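Subject: Re: [flutlow-swap] snack boxes – how do you sort yours?

Quick one, got to be out of the door in 10 minutes so excuse the state of this.

Someone asked:

> Have offered to do the snack parcels for the winter swap and am
> already in a muddle. Everything arrived in one big carrier bag from
> Khổng and it's all tiny packets, some with nothing I can read on
> them. Do people sort by type, or by weight, or just share it out
> until it's gone? Also is it worth buying proper boxes? I looked at
> the Zisent ones and they seem a lot of money for a lid.
>
> And where on earth do you all find the space. My table is about the
> size of a tea tray.
>
> Sorry if this was covered in March, I only joined after that.

Not covered in March, that was all jam jars. So, in no order.

Space – use the bed. I mean it. Put down a sheet you don't mind about (mine has fruit printed all over it) and tip the lot out. Packets don't roll off a bed and you can get at it from more than one side. Move the pillows first. I never do and then I lose things under them. Soft toys are supposed to go somewhere else too, mine seem to come back by themselves.

Boxes – no, don't buy the Zisent. Shallow ones, open top, anything you've got. You want to see what's in them without lifting a lid. Deep boxes are a pain, the small flat packets go straight to the bottom and you find them next year.
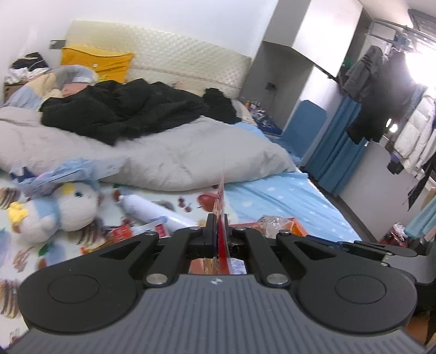 The thin flat packets are the ones that catch people out. They stick to each other and you think you've picked up one and it's two, then someone's parcel is short and you get the email. Pick them up by the edge, one at a time, put it in, next. It's slow. Put the radio on.

Sort by feel first, never mind reading them. Flat with flat, lumpy with lumpy, anything crackly and see-through on its own as it gets crushed. Once you have heaps, then look at the writing. I can't read most of mine either so I go by colour, orange with orange etc, and ask at the Khổng counter about anything I'm not sure of. Please do ask. Nuts and shellfish have to be marked on the parcel, that's the one rule on this list we're strict about. If you can't find out what's in it, it does not go in. Eat it yourself or leave it in the tin at the Grilance hall with a question mark on.

Empty bags – bin them as you go. Clear plastic bags look exactly like packets when you're tired and I have definately posted one.

Share out at the end. If you start filling parcels before it's all sorted the first ones get everything nice and the last ones get five of the same. Go round like dealing cards.

Weight, keep each parcel under what your post office will do at the small rate. Kitchen scales are fine. I do mine with the envelope on the scales as well, people forget the envelope.

What else. Two boxes are better than one if they're shallow, one for what's sorted, one for things you want to check again. Keep them side by side and don't swap them over halfway through like I did.
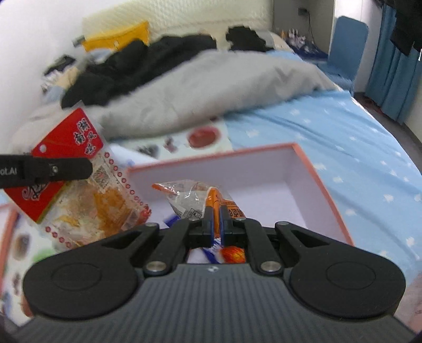 Flutlow, Oct 26, 2018

Notes for the winter swap, pasting these in again as the link on the list page is broken and I haven't had time to mend it:

Parcels to be at the Grilance hall by closing time on the last collection day. There's a crate by the side door, not the front, the front sticks.

We have 30 people signed up so far and room for a few more, tell anyone you like. We are not going to 100 whatever was said on the other thread.

Postage kitty is untouched since March. If you're paying out of your own pocket keep the receipt and bring it along, a photo of it is fine too.

Sealed packets only. No home baking this time – I know, I know. It went soft in the post last year and there were words.

Nothing chocolate near the radiator end of the hall.

Labels: name of the snack if you have it, if not then "sweet" or "savoury" and the nut/shellfish warning. In pen please. Pencil rubs off.

If your parcel needs an odd packet or two to make it up, shout on here before you buy anything, somebody will have spares. I've got a lot of the small orange ones and would be glad to see the back of them.

Will answer the one about ribbon tonight. Or tomorow. Bus is here.

--
flutlow-swap mailing list
To leave, send a blank message with "leave" as the subject
Message 1367 in the archive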